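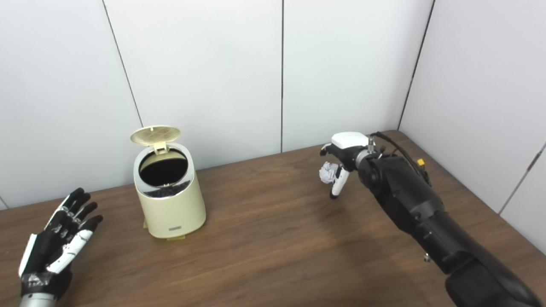 Department of History, Local and Labor History Group

Project report, second version
Who invented what at the Broser mill? Worker patents in Villau before the war
Handed in 12/12/19

What we wanted to do

Villau has a street named after the Broser family, a school named after them and a plaque on the old mill gate that calls them "inventors of the self-stopping loom." That's the starting point. We had heard from more than one place that the loom stop was worked out by people on the floor, mostly immigrants, and that the family filed the papers. Question for the project: can you show that from the records, or is it just a good story?

Short answer, partly. Long answer follows.

Sources

The mill's own order books, what's left of them. The wage books, in better shape. Patent filings with a Villau address, which we copied by hand at the county library, no scanning allowed. Two boxes of letters from the Rizzi family, who ran a boarding house behind the dye works. The newspaper, on microfilm, very hard on the eyes.

The wage books have 2,000 names in them. We did not get through all of them. We read the ones for the weaving room and the repair shop and skipped the rest, so anybody clever working in the dye house is missing from this report. Sorry to them.

What we found

Broser filed 14 patents from the Villau address. Every one has a family member as inventor. On its own that doesn't prove much, plenty of owners did know their machines, and old Broser had trained as a mechanic.

But then the wage books. Repair shop, a man written down as Devik, no first name, later "Devick," later just "D." Paid the same as the other repair men until the spring before the loom stop was filed. Then a single extra payment of 20 dollars, entered as "for the stop." Nothing before it and nothing after. He's gone from the books the next March.

The same year the order book has 900 stop pieces ordered from a foundry out of town. So the mill was fitting them to looms fast, and it was worth real money to them. A weaver's broken thread used to mean somebody watching every machine all day, with the stop one person could mind several.

We tried to find Devik after he left. Church records, the city directory, the newspaper. One ad in the paper for "loom repairs, all makes, ask at Rizzi's." Could be him. Could be anyone at the boarding house. We'd like it to be him, which is a reason to be careful.

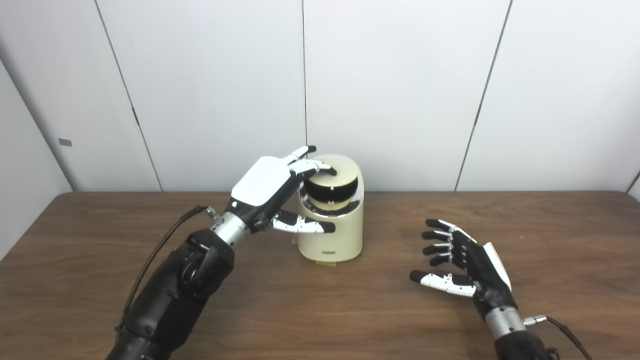
Giorgia Pace read the draft and did not agree with us about the payment. In her view "for the stop" could just as easily mean a work stoppage, there was one in the weaving room that winter, and a repair man might have been paid extra for staying in. She also said we were too quick to call it an invention payment when the clerk only gave us three words. Fair. We went back and looked, and the repair shop men who stayed in during the stoppage got theirs in a seperate column marked "strike days." Devik has an entry there as well. So we still think the other payment is for the device, but it's an opinion and we've marked it like that in the table.

The Rizzi letters

Mostly about rent, coal and a cousin's wedding. A few lines matter. One letter says "the Brosers have their paper now and our friend has his shoes," which we read as a joke about the patent and the bonus. Translation by Remigiusz Zalewska, checked against the dictionary in the reading room. The word for "paper" can also mean permit. No name given for the friend, annoyingly.

There is also a woman in the letters who rigged up a thread guide from a hairpin and showed it to the other weavers. Never filed, never paid as far as we can see. We found nothing like it in the order books. She deserves more than a paragraph but thats all the letters give us.

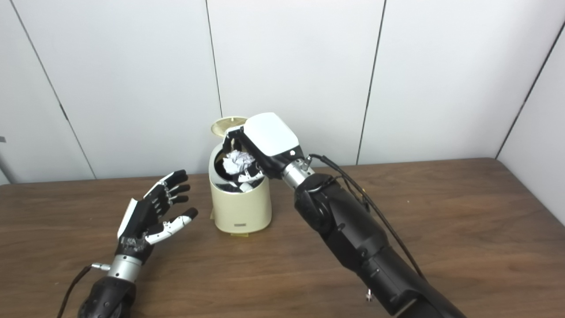
Small trash can, lid open, crumpled paper at the top.

Problems

Spelling of names, the biggest one. Clerks wrote what they heard. We merged people only when the job and the boarding address both matched, so some are probably in our list twice.

No drawings. The patent drawings are signed by the agent and the shop sketches are lost, or were never kept.

Time. We started the microfilm too late.

What's left

Read the dye house pages. Look for Devik in the mill towns downriver under all the spellings. Ask whether the gate plaque text can be changed to "home of the self-stopping loom," which would be true whoever built it. Letter to the town is drafted, not sent yet.

Table of names and the copied wage entries are in the appendix, in the blue folder at the department office.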